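Rewriting the ink notes

My old notes on grinding stick ink were useless, so in April I started again with measured water. Each batch gets 4 ml, then 20 minutes on the stone at an even pace. The Okham stick goes dark early. The Adamczyk one needs 43 minutes and still dries gray on cheap paper.

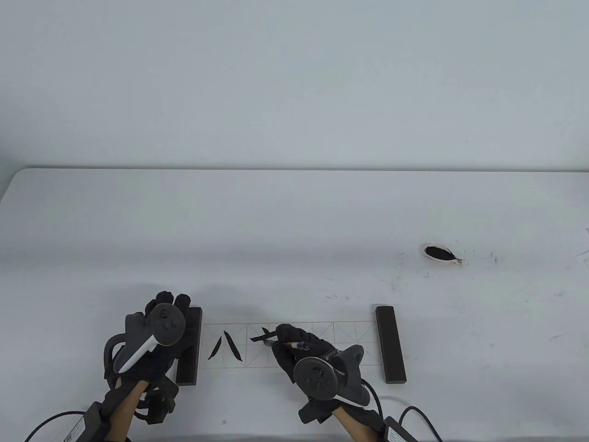
Calligraphy practice, white table.

Paper matters more than I had allowed for. The Cludville pad is heavily sized and holds a clean edge - the Indthorpe sheets feather at every pause.
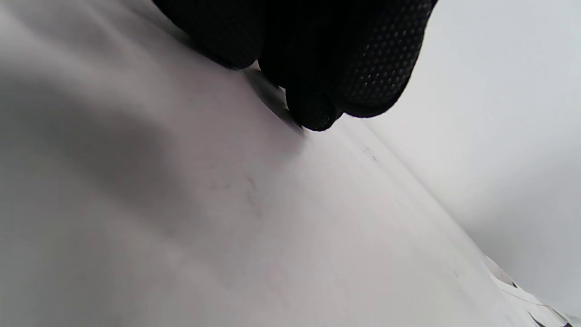 Sizing also affects how skin oil shows up. A bare fingertip leaves a patch that resists ink. A black glove with raised dots on the finger grips a pale surface well enough, but I press lightly. Next batch: 50 sheets, same water.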